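Forum > Fabric & Fiber > Laundry and Care
Topic: Line drying towels without ending up with cardboard

hemlockandrye
Started 20 August 2025

OK so I finally put up a clothesline! Two posts, proper pulley, 27 feet of line across the back yard, and I am way more excited than a grown adult should be. Sheets come in smelling wonderful. Shirts are great. Then there are the towels. They come off the line so stiff I could shingle a roof with them.

We moved to Tirberg in July and the water here is hard, so I'm guessing that's part of it. I've been using the amount of detergent it says on the box and a capful of softener. What do you all do? I don't want to go back to the dryer for towels, because it lives in the basement and takes forever, but my family is starting to complain.

marshlight_sews
Welcome to the club! First thing I'd do is drop the softener completely. It coats the loops and after a few months the towel just pushes water around your back. Then cut the detergent in half. Most of what you're feeling is leftover soap plus minerals that dried in place.

Second thing is the snap. Take each towel by the short end and crack it like a whip, a good ten times, before it goes on the line. Do it again when it comes off. It stands the loops up. Your shoulders get a workout and your neighbors get a show.

pocketgopher
Seconding the snap, and I'd add that you should scrunch them when they come in. I dump mine in a heap and work them over with my hands for a minute before folding. Looks silly, works great. A blue one of mine that had been hopeless for a year went back into the bathroom after this.

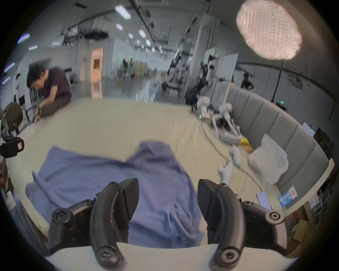

Does vinegar in the rinse really help?
A half cup of plain white vinegar in the softener slot loosens the mineral film, and with hard water you should feel a difference after two or three washes.

I wouldn't do it every load, though. Once every few weeks is plenty for me.

tenpoundtest
I'm going to disagree on the vinegar. I repaired washers for years and I've pulled a lot of door seals that had gone gummy on people who used it every single load. Citric acid does the same job on the minerals, costs next to nothing, and you need a tablespoon. Still not every load. And never, ever with bleach, either one of them.

Also, people skip this, but spin speed matters. A towel that goes out dripping dries slowly and sets up flat like plaster. Run a second spin.

marshlight_sews
I've used vinegar for ages in the same front loader and the seal is fine. But I'm an every-third-load person, so maybe we're agreeing by accident. And I second the second spin!

hemlockandrye
This is so good, thank you. I did the half detergent and the extra spin this morning. It's on the line now and there's a breeze. Will report back!

Meanwhile, bedding question while I've got you. My fitted sheets turn into a giant bag on the line and everything else crawls inside. Is there a trick to it?

quiltedpenguin
Oh, I love this one. Hang it by two corners on the same short side, elastic edge facing down, and let the rest hang like a sail with the wind going through it. If you fold it in half over the line, the elastic pockets hold water and dry last. Wash the sheets without towels too. Towels hog the water and shed on everything.

For getting it back on the bed, I do it straight off the line while it's still warm from the sun. I start with the far corner at the head, where it's hardest to reach, then the opposite corner at the foot. 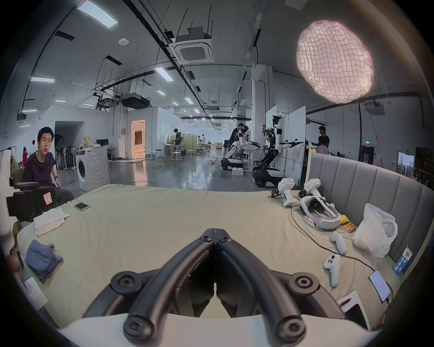

Then the other two go on with hardly any fighting, and I run my forearm from the middle out to the sides. No ironing. If I'm feeling fancy I mist it with a little water first, and ten minutes later it's as smooth as I'm ever going to care about. Pale sheets show every wrinkle, so they get the mist more than the others.

Has anyone here tried those wide-grip pegs, by the way? I got Segers ones from the hardware store in Praltutis and they don't leave the little pinch marks on the hems. I would hang laundry for fun with these.

tenpoundtest
Wooden pegs, the old kind with the good spring. Mine have been through 400 loads at least and I've lost two.

quiltedpenguin
You kept count of your loads?

tenpoundtest
I keep a notebook. I'm not ashamed of it.

pocketgopher
Notebook people are the backbone of this forum. What does it say about shade versus sun? I've always dried colored towels in the shade so they don't fade, and they come out softer too, I'd swear to it.

tenpoundtest
Shade takes longer but it's easier on color. I don't have anything on softness. I'd bet wind does more than shade. My best towel days are cloudy with a stiff wind, and my worst are hot and dead calm.

marshlight_sews
Wind, wind, wind. Years ago I lived out by Trorkau, on the ridge, and it blew all the time. My towels were never that soft before or since, and I wasn't doing a single thing right back then. I was using so much soap.

One more for the list, and it's my favorite: strip them once if they're old. Fill the tub with hot water, add washing soda and a bit of detergent, and leave them until the water is cold. Stir when you walk by. The water goes a really alarming color. Then wash with nothing at all in the machine.

After that, keep your folds loose. I fold in thirds the long way, then in half, and lay the towel down without pressing on it.
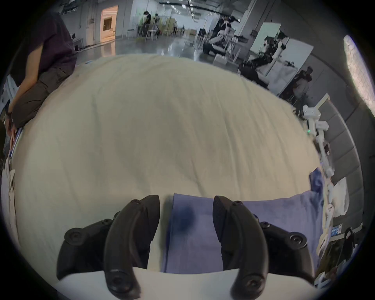 If you stack them high, the ones on the bottom get squashed flat again, and all that snapping was for nothing. I keep short piles, and the fresh ones go underneath so they all get used in turn. Rolling works too if your shelf is deep enough.

quiltedpenguin
Stripping is messy but so satisfying. I wouldn't put anything dark in with light colors, though. Ask me about my pink pillowcases.

hemlockandrye
Reporting back!! HUGE improvement. Still a bit crisp at the hems but the middle is soft, and I haven't even done the citric acid yet. The snapping is excellent. My kids want to do it now. And the fitted sheet dried like a dream hung by the short side.

One of my kids asked if we could keep one towel crunchy because it's good for scratching your back, so I guess we have a house crunchy towel now.

pocketgopher
My dad was like that. Wouldn't touch a soft towel. Said it didn't dry him.

tenpoundtest
He had a point. The rough ones do soak up more, to my mind. Try the citric acid on half the load and leave the other half alone, then you'll know what it's doing. Write it down.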